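Retention Schedules Should Be Written by the People Who Search

Most small firms keep records on a schedule that was copied from somewhere. Ours at Onwood was copied from a template, and the template had been written for a company with warehouses. It had a category for pallet certificates. We have never owned a pallet. The category stayed in the schedule for 9 years and acquired, over that time, a folder, a subfolder and an annual review date.

My argument is narrow. A retention schedule is usually drafted by whoever is responsible for disposal, and it should be drafted by whoever is responsible for retrieval. The two jobs sort documents differently. Disposal wants few categories with long, uniform periods, so that a date can be applied to a whole box. Retrieval wants categories that match the questions people ask.

Consider supplier correspondence. Under the old schedule all of it sat in one class, kept for the life of the contract plus a fixed term. In practice it gets three kinds of query: what price was agreed, who agreed it, and whether a change was accepted in writing. The first is answered by the contract file. The second and third are answered by perhaps two letters in a file of 158. The remaining letters confirm delivery times and acknowledge other letters. Storing them is cheap. Reading past them is expensive, and the expense appears in no budget line.

I did a rough measurement in March. I logged each request that reached the records desk and noted the class it was answered from. Of the 32 classes in the schedule, 9 answered every request I logged. The others may matter in an audit, and I do not propose to abolish them. I do propose that they stop determining the layout of the index.

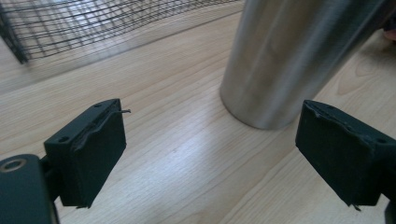
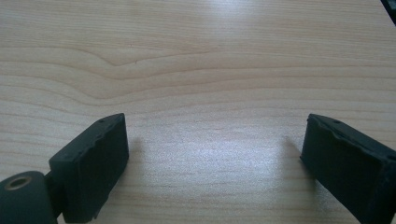
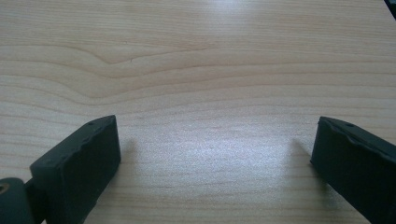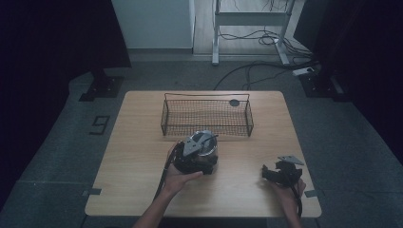
Light wood in all four.

The usual objection is legal. Minimum periods are set by statute or by contract, and a schedule organized around queries could cause a class to be destroyed early. This confuses the period with the heading. A minimum period can be attached to any heading, including a narrow one, and a narrow heading makes the period easier to check. When we moved tax correspondence out of "Finance, General" we found that the general class carried a shorter period than the letters inside it required. The broad heading had hidden the error.

A second objection is that search software has made classification unnecessary. We have used two packages, Nesero and then Dritus, and both search full text competently. Neither can tell a draft from the version that was sent unless someone recorded the difference at filing. A search for one supplier name returned 1126 items last time I tried it. The correct item was among them, as it would also have been in a cardboard box.

There is a cost. Narrow classes need more decisions at the point of filing, and filing is normally given to whoever has the least time to learn the rules. I would accept a modest rate of misfiling in exchange for an index that can be read by a person with a question. Misfiled items can be found by full text search, which is the one task the software performs well.

The practical change is small. Before the next revision, keep a query log for one quarter. Write down the wording of each request as it was made, without translating it into the language of the schedule. Draft the headings from that log, then attach the legal minimums, then add whatever classes the minimums require that the log did not produce. Put those last in the index.

Pallet certificates can be removed at any point in the sequence.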